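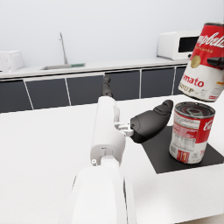

Chapter 6: Keeping Records in a Small Workshop

Before you start

Read Chapter 5 first if you skipped it. A lot of people do. You'll need the bit on job numbers, or the second half of this won't make much sense.

By the end of the chapter you should be able to set up a job book, write an entry another person can follow, deal with a mistake in an old entry, and decide what to keep and what to throw out. No software needed. A bound notebook and a pen that doesn't smear. If your shop already runs on a computer, fine, the same rules hold and we get to that in section 6.4.

6.1 Why bother

Short answer: you forget. Everyone does. You remember the big job that went wrong and the customer who shouted. You don't remember what grade of leather you used on an ordinary Tuesday-type repair two winters back, and that is the one that comes back through the door.

Take the Nirham bindery. Small place, three benches, mostly family bibles and account books. When Nuria Aguirre took it over she got the tools, the presses, the lease and a shoebox. The shoebox was the records. Loose slips, some with a name, some with a price, a few with both. One slip said only "blue, same as before". Before what? She never found out. The customer came in for her book and Nuria had to lay out every blue cloth in the shop on the counter and let her pick.

It worked out, but it cost most of an afternoon and it would've been one line in a book.

So, records save time later and cost a bit of time now. The trouble is that "now" is always when you're busiest. Keep the entry short enough that you'll do it with glue on your hands.

6.2 What goes in an entry

Every entry needs a job number. Then the date in, the customer, what they asked for, what you agreed to do, and the price you quoted. Leave room underneath. That room gets used for materials, changes, date out, anything odd.

Note the two seperate lines: what they asked for, what you agreed to do. Beginners run these together. Don't. A customer asks for a chair "fixed". You agree to reglue the back rail and replace one spindle. If the seat splits a month later you want both lines, in your handwriting, with a date beside them.

Sample entry, from the furniture shop run by Stuart Mellor:

Job 1429
In: March 13, 2022
Customer: Inskip, M.
Asked for: kitchen chair, wobbles, make it solid
Agreed: knock apart, clean joints, reglue, new front stretcher in ash
Quoted: $178, finish not included
Changes: customer rang, wants finish after all, will pay extra, agreed by phone
Materials: hide glue, ash from the short rack, shellac
Notes: old screw in left back joint, taken out, hole plugged

Not pretty. Doesn't have to be. Malcolm Inskip later asked whether the stretcher was the same wood as the rest of the chair. Stuart looked it up while he was still on the phone.

Look at the Changes line. Most arguments over money start there. Price changes, colour changes, "while you're at it" changes. Write them when they happen, with how they reached you: phone, counter, note under the door.

6.3 Fixing a mistake

You will write the wrong thing. Wrong number, wrong name, two jobs swapped. The rule is old and comes from bookkeeping: never rub out, never tear out. One line through the error so it can still be read. Correct words above or beside. Initials.

Why so fussy? A page with a hole in it makes people wonder what was there. And the mistake itself can be useful. At Flistby Saddlery, Manolis Andreadis found the same customer's name crossed out and corrected in several places. There were two families with the same surname, one had been getting the other one's bills. If the errors had been rubbed out he'd have had nothing to go on.

If you find a mistake long after, don't squeeze the fix in as though it had been there all along. Write it in today's ink with today's date, and put a note at the current page pointing back.

6.4 Paper or screen

Both work. Both fail in there own way. Paper gets wet, gets left on the bus, can't be searched except by eye. A spreadsheet can be searched in a second and wiped in a second too, and it lets you change an old entry without leaving a mark. That last one is the real problem. If you go with a screen, add a column for corrections and never type over an old figure.

Plenty of shops do both: notebook at the bench, typed up at the end of the week. Sem De Bruijn did it this way at Ifans Clock Repair for 15 years. His advice was to type it up yourself, at least to start. You catch the entries that made sense at the bench and make no sense at a desk.

6.5 What to keep

Job books: keep them all. They take up one shelf. Receipts and tax papers: as long as the law says where you live, so check, the rules differ and they change. Sketches and patterns: keep if you might make the thing again, and write the job number on each one. Supplier catalogues: latest one only.

Offcuts and swatches count as records too. A scrap of cloth with a number pinned to it beats any description of the colour.

Words to know

Job number: a number given to one piece of work, used once.
Quote: a price agreed before the work starts.
Estimate: a best guess at a price, can move. See Chapter 4.
Strike-through: a single line through an error, leaving it readable.

To try before section 6.6

Pick a repair you've done at home. Anything, a bike tire, a hem, a dripping tap. Write it up using the layout for Job 1429. Give it to someone who wasn't there and ask them to tell you what was done. Where they get stuck, add a line. Keep the page, you'll need it again for the Lotmont exercise at the end of the chapter.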